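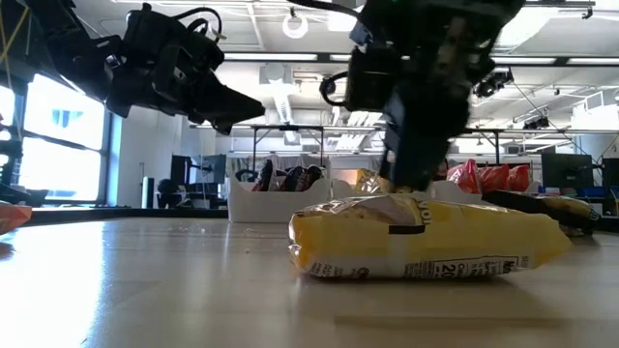
From: Oi-ling Shih
To: Lakton workshop list
Date: 2023-08-29
Subject: Re: packet sorting, grip force and bin order

Man-lok Leung wrote:
> Are you still closing the grippers to a fixed width? When I tried
> that in March the full bags popped out sideways and the flat ones
> never got picked up at all. Also, which arm gets priority over the
> middle bin? I'd like to copy your setup for the Wunmont table if
> it's stable enough.

Fixed width is gone. Both arms now close until the motor current goes over a limit, then back off 2 mm. The limit is in the config file as grip_stop and it's set to 91. That number is in raw driver units, so don't expect it to carry over to your motors. Start low and go up in small steps with a bag you don't mind crushing.

Chip bags are still the worst case. They're mostly air, so the current climbs slowly and the fingers travel a long way before anything trips. I get better results coming straight down over the middle of the bag than going for the crimped end. The crimp gives a firmer hold but the bag swings on the way up and hits the side of the bin.

Noodle packets are much easier. The block inside gives the fingers something to push on. The trouble there is overlap – when one packet lies partly under another, the planner picks whichever has the larger visible area, and that can be the one underneath. I've added a check that compares the outlines and skips anything with a broken edge until the next pass. It's slow but it does what I want.

As for the middle bin, neither arm has priority. Whichever one asks first locks it, and the other waits outside a keep-out zone of 200 mm. The left bin belongs to the left arm and the right bin to the right arm.

I ran 193 picks over the weekend with the new grip code. The log is in the Belholm folder, with the misses marked. Most of the misses are black packets. I think the segmentation is confusing them with the gripper fingers when the two are close together, but I haven't proved that yet. 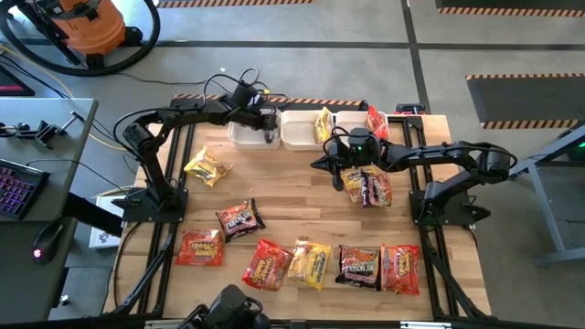
Man-lok again, in a second message this morning: the lock sounds fine, but what happens if an arm faults while it's holding it?

Right now, nothing good. The other arm waits forever and I have to clear the lock by hand. I'm adding a timeout of around 30 seconds, after which the waiting arm goes home and the whole run pauses. I don't want it to carry on by itself with a dead arm over the bins.

If you're copying the setup, take the Ng branch and leave main alone for now. You'll need to redo the table calibration after you bolt down the base plates, and again if you move the bins. The bin positions are typed in by hand in bins.txt, measured from the left base plate.

Oi-ling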